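Moving a small shop off an embedded checkout
7/11/24

The checkout on the Sarkden store had been a form embedded in the cart page since the site was built. Card fields sat in an iframe, the iframe talked to the gateway, and the gateway called back to a script on our server. It worked until Hendero, the theme we use, changed how it loads scripts in the March release. After that, the card fields sometimes loaded before the cart total did, and the customer saw a pay button with no amount on it.

I looked at patching the load order and gave up after two evenings. The replacement is a redirect. The cart creates an order in the pending state, asks Yagi for a session, and sends the browser to the page Yagi returns. When payment is done, the browser comes back to a return URL and, separately, Yagi posts a webhook.

The return URL must not mark the order as paid. Plenty of plugins do this. A customer can close the tab after paying, or load the return URL by hand without paying. Only the webhook changes order state in my version. The return page reads the state and shows either a receipt or a "payment is being checked" notice that refreshes itself.
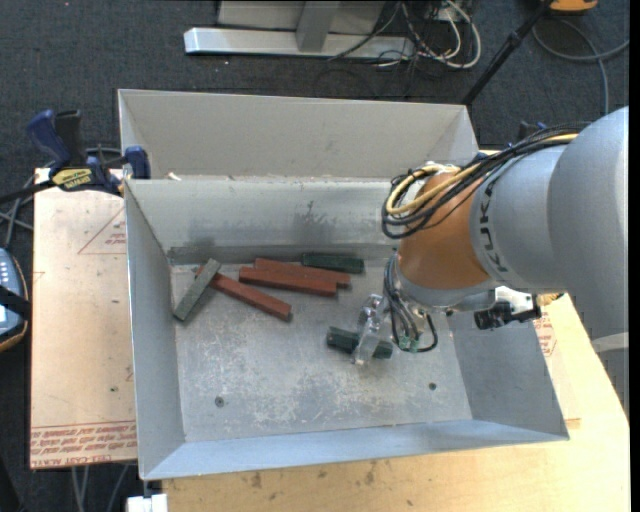
KUKA arm over a bin of blocks.

Webhooks arrive more than once. I store the event ID in a table with a unique index and insert it in the same transaction as the order update. If the insert fails on the index, the handler returns 200 and stops. Before this was in place I had one order with two confirmation emails and a stock count that was off by one.

Session expiry needed more thought. Yagi closes a session after 30 minutes. Our cart held stock for 600 seconds, a setting left over from the old form. So a slow customer could pay for an item that had gone back on sale. I set the hold to match the session and added a job that releases stock only after Yagi reports the session as expired.

Aivar Mockus asked in the comments on the last post whether refunds go through the same path. They do. A refund started in the shop admin sets the order to "refund requested" and waits for the event. Partial refunds carry the amount in cents, as an integer. The old plugin used a float, and I found 9 orders where the stored refund and the real one differed by a cent.

Test run: 97 orders against the sandbox, with the webhook endpoint turned off for part of it to force retries. All of them ended in the right state. The longest retry gap was around six minutes.

Still open: tax lines. Rinen, the invoice add-on, rounds per line and the cart rounds per order. I have not decided which one to change.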